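Abschnitt 4: Einrichten und die erste Seite lösen

Bevor du losdrehst, nimm dir kurz Zeit für den Platz. Ich übe am liebsten an einem hellen Tisch, da sehe ich die Farben einfach besser (Gelb und Weiß verwechsle ich abends ständig!).

1. Tisch freiräumen und ein flaches Tablett hinstellen.
2. Würfel locker in die Hand nehmen und jede Seite einmal drehen. 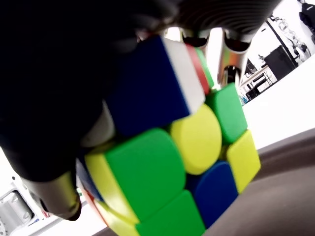 Die Mittelsteine sind dein Kompass, denn sie wandern nie. Mein Zovden läuft inzwischen wunderbar weich, beim alten Plengate musste ich noch richtig zerren. Schau also immer zuerst auf die Mitte: Ist sie gelb, so wie hier, dann wird diese Seite gelb, auch wenn daneben noch Grün und Blau sitzen.

3. Weiße Mitte suchen, nach oben drehen und das weiße Kreuz bauen.

Achtung: Nichts erzwingen! Hakt eine Ebene, erst gerade ausrichten, dann weiterdrehen.
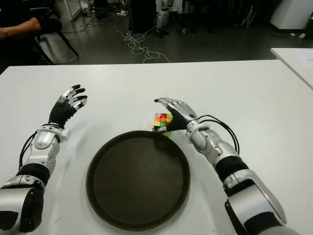

Pongsiri
Autor der Risar-Würfelanleitung
6. Oktober 2024

4. Weiße Ecken einsetzen, eine nach der anderen. Verdreht? Macht nichts, einfach zurück zu Schritt 3, das ist mir bestimmt 1000 Mal passiert.
5. Für Pausen den Würfel aufs Tablett legen, damit er nicht wegrollt oder vom Tisch rutscht.
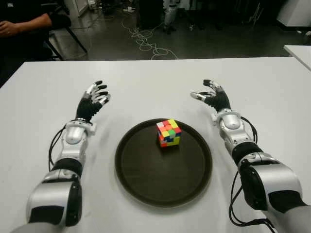
Verdrehter Würfel auf dem runden Tablett

Hinweis: Öl brauchst du am Anfang keins. Ich habe erst im August welches genommen, und da reichte ein Tropfen.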